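December 6, 2021

I gave up my storage unit last week. I had been renting it for five years, which is longer than I lived in the apartment the stuff came out of. When I signed the contract I told the woman at the desk I would need it for one winter.

I've been meaning to write this up because a couple of people asked me how it went, and because I kept notes on the money.

## How it started

I moved from a two-bedroom place to a one-bedroom place. The new apartment had one closet and no basement. I had a dining table, a bed frame, my aunt's dresser, a lot of books, and boxes I had not opened since the move before that. A storage place was on my way to work. The first month was cheap and the unit was clean. I put everything in on a single afternoon with a rented van and a friend, Katia Vitale, who told me then that I should sell the table. I should have listened to her.

The rent went up after the first year and again after the third. Each increase was small enough that I didn't do anything about it. I got the email, I was annoyed for an evening, and I went on paying. The card was charged automatically, so most months I didn't think about it at all.

This February I did my taxes and went through my bank statements line by line. I added up what I had paid for the unit so far and it was over $3000. I could have bought all of the furniture in there again, new, and had money left. I still waited most of a year to do something about it.

## The inventory

Before I moved anything out I made a list. I went over on my lunch breaks with a notebook and a flashlight, since the hallway lights there are on a timer and click off while you're still reading labels.

I had 43 boxes. I would have guessed half that. My labels were not much help. A good number said "misc" and one said "kitchen/desk." The ones I had labeled properly were mostly things I had labeled properly because they mattered, and those I had already taken home over the years.

I sorted the list into things I had missed, things I had replaced, and things I had forgotten I owned. The first group was short:

- the good stockpot
- a wool blanket
- my grandfather's level and two of his planes
- a box of letters and photos
- the winter tires, which I'd been meaning to sell with the old car and didn't

The second group was most of it. I had bought another can opener, another set of sheets, another drill, another iron. The new ones worked fine. There was no reason to keep two.

The third group took the longest because I had to look at each thing and decide. I found a bread machine with no paddle. I found three phone chargers for phones I don't have. I found a framed poster that I liked very much when I was twenty-four, and I looked at it for a while and put it with the donations.

## Getting rid of it

I gave myself two weeks, and I did it in short sessions after work. Long days of sorting don't work for me. After a few hours I start keeping everything or throwing everything out, depending on my mood, and neither one is a decision.

The books went first. The used bookstore took one box out of nine and the library sale took the rest. The clothes had been in plastic bins and smelled like plastic bins, so I washed them before I donated them. That was more laundry than I expected and I wish I had simply kept fewer clothes to begin with.

The table was the hard one. It's solid and heavy and nobody I know has room for it. I listed it at what I thought was a fair price and heard nothing. I cut the price in half and got a lot of messages from people who never showed up. In the end I listed it for free and it was gone the next morning. The man who took it brought his own straps and blankets and had it in the truck in the time it took me to find the key to the other padlock.

My aunt's dresser went to my cousin Rosalba Ferri, who had wanted it in the first place. She had asked me for it once, years ago, and I'd said I was going to use it. She was polite about that when she came to get it. We had coffee, and she found an old church bulletin lined into the bottom drawer, and took that too.

The scrap metal, the broken lamp and the bread machine went to the city drop-off. You need proof of address there – I didn't know this and had to go back a second time.

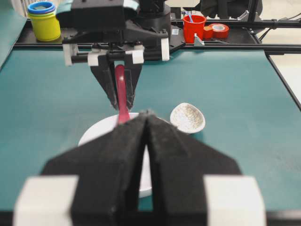 ## Closing the account

Read your contract before you plan a move-out date. Mine said I had to give notice ahead of time, in writing, and that a partial month is charged as a full month. I gave notice on time only because Katia asked me if I had. I had assumed I could empty the unit, hand over the lock and be done.

They also wanted the floor swept. I brought a broom from home. There was very little to sweep, but the woman at the desk did walk back with me and check. She marked it on a form, I signed it, and I got a copy. I asked for an email saying the automatic payment had been canceled, and I'd suggest asking for the same thing. I've had a gym keep charging me after I quit and it took months to get the money back.

There was an insurance charge on my bill as well. I'd forgotten signing up for it. It was billed separately from the rent and had to be canceled separately, with a phone call and a hold time of most of my lunch break.

## What came home

Everything I kept fit in my car in two trips, not counting the tires. The stockpot is on the stove as I write this. The planes are on a shelf by the door until I figure out where they belong. The box of letters is under the bed and I have not gone through it yet. I'm going to leave that for January when things are slower.

I did buy one thing, a set of shelves for the closet, so I could use the space up to the ceiling. I measured first this time. The shelves are wire and they were not expensive, and they hold the blanket, the off-season clothes and the suitcase, which used to live behind the couch.

I've been asked whether I regret anything I got rid of. So far, a small cast iron pan. I was sure I had one at home already and it turned out to be the one I'd lent out. I'll get it back or I'll buy another.

## If you're thinking about renting one

I don't think storage units are always a bad idea. If you're between leases, or you have a house being worked on, it makes sense. I'd do a few things differently:

- Put an end date on the calendar the day you sign.
- Write real labels, on the side of the box and not the top.
- Take a photo of the inside of each box before you tape it.
- Turn off automatic payment, so you have to look at the number every month.
- Sell the table first.

The tires are still in my hallway. They fit a midsize sedan, they have two winters on them, and if you live close by and want them, send me an email and come get them.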